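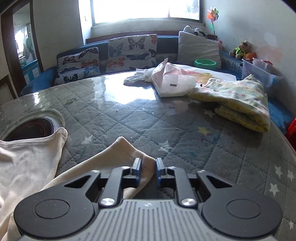
Last modified: July, revision 8

4.2 Comparison of finger pads on soft garments

The second set of trials looked at how the choice of finger pad affects the first grasp on a soft garment. Two pads were compared on the same hand-held gripper body: the textured blue pad used in the rest of this work, and a smooth pad supplied by Drevness. The linkage, the camera mount and the trigger were left alone between conditions. Pads were swapped by one person (M. Gumede) and the closing gap was checked with a feeler gauge after each swap.

Trials were run in a furnished room instead of the laboratory used in Section 4.1. The main work surface was a quilted cloth with a clear plastic cover over it. The cover matters in two ways. A garment slides on it more easily than on bare cloth, so a finger that arrives low tends to push the fabric away before the pads close. It also reflects the window, and the reflections change shape as the camera moves. We did not mask these regions in the recordings, as the controller under test would have to deal with them in use.

Each trial began with the garment dropped from chest height. The operator approached the nearest raised fold, closed the gripper once and lifted. A grasp was counted as good if the garment stayed between the pads for the full lift. Regrasping was not allowed. Seventeen operators took part, and the recordings gave 1,913 usable trials after those with lost tracking were removed. Labels were assigned by R. Kanagaratnam and checked by B. Bouzid, who did not know which pad had been fitted.

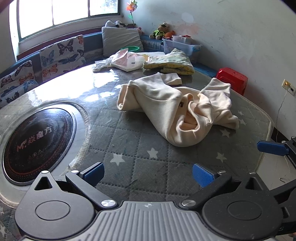 Figure 5. Knitted sweater on the plastic-covered work surface, with the open fingers and textured pads of one hand-held gripper in the foreground. Part of a second gripper is at right.

With the textured pad, some 87 per cent of first grasps were good. The smooth pad did worse on knitted items, and most of the loss came late in the lift, when the full weight of the garment was on the pads. On thin woven cloth we found no clear difference between the two. Failures there were mostly missed folds, where the fingers closed above the fabric or to one side of it, and these are better put down to aiming than to the pad.

Two-handed trials followed the same steps with a second gripper of the same type. The common failure was contact between the two sets of fingers when both operators' targets lay on one sleeve. The linkage arms spread outward as the fingers open, so the width of the tool is greatest just before the grasp. Keeping the wrists farther apart on approach removed most of these contacts but made it harder to see the fold from the wrist camera.

Pad wear was inspected at the end of each session. Lint collected in the texture when knitted garments were handled, and the pads were brushed clean before the next operator began. We did not test how grip changes if this step is skipped. The effect of jaw force is treated separately in Section 4.3, using the Filtora controller with the textured pad only.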